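Granano opens its doors for a morning of gripper lessons

May 2020

It isn't every Tuesday that you get to walk into a workshop and be handed a piece of a robot, but that is more or less how the open day at Granano began. The small automation firm on the east side of town, which most people in the neighborhood know only from the green sign and the delivery van that is forever parked across two spaces, let visitors in this week to see how it teaches machines to handle ordinary household things. They came a few at a time, with a break between groups so the tables could be wiped down and the doors propped open for air, and by the end of the day 99 names were in the guest book by the entrance.

Afshin Nazari led the tours, and he led all of them, start to finish, with only a sandwich in between. He began each one at the coat hooks with a short talk about the project, called Dister, which has been running at Granano since last fall. The idea is simple enough to explain to a child, and he did explain it to several. A person holds a gripper by hand, a lot like the one that would sit at the end of a robot's arm, and does a small job with it: picks up a spoon, closes a lid, folds a washcloth. A camera on the tool records the whole thing from the gripper's point of view. Do that enough times, with enough different people, and a robot can begin to learn the job from the recordings.

"Enough times" is the part that makes visitors' eyes go wide. The team has 173 household jobs on its list so far, and each of them has to be done over and over, on different tables and in different light, by people with steady hands and by people without them. One woman in the second group asked whether being clumsy ruled her out, and was told very kindly that it did no such thing, and that a robot which had only ever watched careful people would be in for a surprise in anybody's real kitchen. She signed up for an evening session before she left!

From the coat hooks it was on to the back room, where the tables are, and where people could take a turn for themselves. The grippers have two fingers that open and close as you squeeze the handle, and every job starts and ends the same way, with the fingers held open over the tabletop for a slow breath or two. Nazari was a stickler about this. He said that the start matters as much as the grab, and he would stand there with one hand raised, like a man about to start a choir, until he was satisfied.
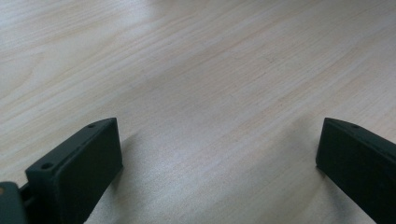 Uwe Meinecke thought the whole thing was harder than it looked, and said so several times, cheerfully, on the way back to the front room. Your own fingers tell you when you have hold of something, he said, and with the gripper you have to trust your eyes, and he had chased a teaspoon halfway across the table before he got the hang of it. He also wanted to know who decides which jobs go on the list, and why there was so much about cutlery and nothing at all about opening a jar of pickles, a thing he could use help with at home right now.

It was a fair question, and it got a longer answer than he may have bargained for. The list started with suggestions from Medix, a home care agency that has been working with Granano on Dister, and it leans toward the small things that become a trouble when a person's grip gets weak. Jars are on it, as it happens, but they take two hands, and the two-handed work doesn't begin until the summer. Buttons and shoelaces are further off still. Nazari would not be pinned down on when a robot might do any of this in a living room, though he was asked in every group and in about every way you could think of asking.

The front room had the other half of the day's program, a robot arm named Bunnag that was set up to show what it has learned. It has been trained on 17 of the jobs, and the demonstration covered three of them. It put a cup on a saucer, it moved a sponge from one side of a sink to the other, and it laid a fork beside a plate, a little crooked, to a good round of applause. In the afternoon it missed the cup twice in a row, then stopped and had to be started over, and the applause when it finally managed was the loudest of the day. Children were allowed to choose which color of cup it tried for, and the yellow one was by far the favorite.

There was coffee in paper cups and a very good lemon cake, which was gone by eleven, so the later groups will have to take our word for it.

Granano is looking for 20 more people to come in for recording sessions over the next several weeks. No experience is needed and left-handed people are especially welcome, as the team has had very few of them so far. Sessions last an hour and a half, with one person to a table, and there are evening hours for those who work days. Sign-up sheets are at the front desk, and anyone who would like to see the place before deciding can ask there for a short tour.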